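Osine home energy monitor, six months in

I bought the Osine in January, when our utility added its carbon charge. It cost $178 and clips onto the main panel. Readings match my meter closely, and it flagged a dehumidifier drawing 500 watts all night - that alone cut the bill. The tax estimate screen is weaker. It still uses last year's rate and you can't edit it. Worth buying for the readings, less so for the policy math.

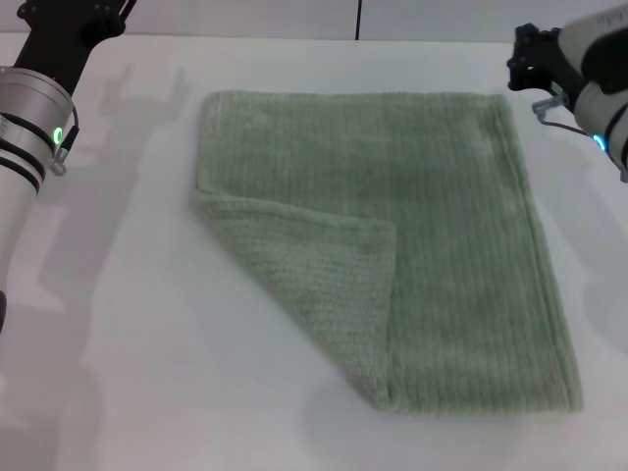
Green towel, one corner folded over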